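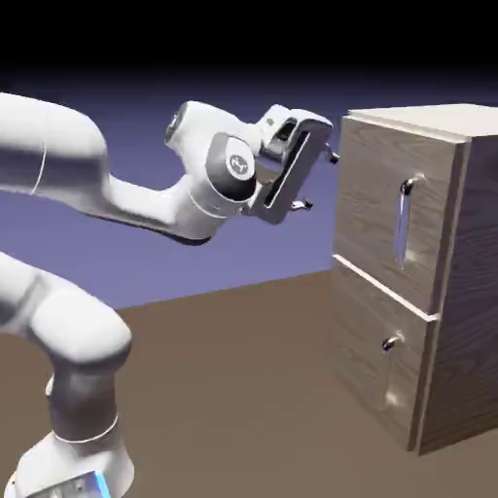
*Figure 4. Drawer cabinet task at the approach pose, jaws open.*

## 4. Comparing grippers on the drawer cabinet task

Use this section to compare two gripper models on the same arm in the Pulum simulator. The task is opening the upper drawer of the two-drawer cabinet. The same steps apply to the lower drawer, with the changes listed in 4.4.

You will need:

- Pulum installed and licensed (section 2)
- The standard parallel-jaw gripper model, supplied with the cabinet scene
- The Teruteck long-finger model, or another gripper you have imported yourself (section 3)
- An empty results folder with write permission

### 4.1 Load the scene

1. Open **Scenes > Furniture > Cabinet, two drawer**.
2. Under **Robot**, select the single-arm set-up. The arm loads with its base on the floor beside the cabinet.
3. Under **Tool**, select the standard gripper.
4. Set the random seed to 2,673. Use this seed for both grippers, or the cabinet will shift between runs and the results can't be compared.
5. Press **Reset**.

**Note:** The blue light strip on the base is part of the robot model. It does not change colour with controller state. Check the status bar instead.

### 4.2 Set the approach pose

1. Choose **Poses > Drawer approach**. The arm moves to a point in front of the cabinet, level with the upper drawer.
2. Set the jaws to fully open.
3. Compare your view with Figure 4. The fingers should point toward the cabinet front, with the upper fingertip just short of the left front edge. The drawer handle should be to the right of the fingers and slightly below them.
4. Turn on **Show contacts**. If any contact markers appear at this stage, back the tool off along its own axis until they clear.
5. Save the pose under a new name.

**Caution:** Do not overwrite the supplied pose. The lower drawer routine is calculated from it, and the only way to get it back is to reinstall the scene.

The two handles are not in line with each other. The upper one sits farther right on its panel, so a pose tuned for one drawer won't work on the other without a sideways correction.

### 4.3 Run the comparison

1. Open **Batch** and set the number of trials to 15.
2. Leave the controller on **Position**. Impedance control hides differences in finger shape and should be tested separately.
3. Set the step limit to 272. Trials that reach the limit are logged as a time-out.
4. Press **Run**. You can minimize the viewer while the batch is going — it runs faster that way.
5. When the batch finishes, export the log.
6. Change **Tool** to the second gripper and press **Reset**.
7. Check the tool centre point. Imported grippers often carry the offset from the original file, and a longer finger will start too close to the cabinet.
8. Repeat steps 1 to 5.

**Caution:** Changing the tool does not clear the payload setting. If the second gripper has a different mass, enter it by hand before you run the batch.

### 4.4 Lower drawer

1. Choose **Poses > Drawer approach, lower**.
2. Re-check the clearance between the arm and the floor. Wide grippers may need the wrist rotated before the descent.
3. Run the batch as in 4.3, with a separate results folder.

### 4.5 Reading the log

| Code | Meaning |
|---|---|
| OK | Drawer reached the target opening |
| TO | Step limit reached |
| SL | Fingers lost the handle after contact |
| CF | Contact with the cabinet front before grasp |

A high count of CF usually points to the tool offset. Fix that first and rerun before drawing any conclusion about the gripper. SL results are worth replaying one at a time, as they can come from finger friction or from a pull direction that is slightly off the drawer axis.

Friction values for the Baklow rubber pads are in Appendix B. These were entered by Harish Rao from bench measurements and apply to new pads only.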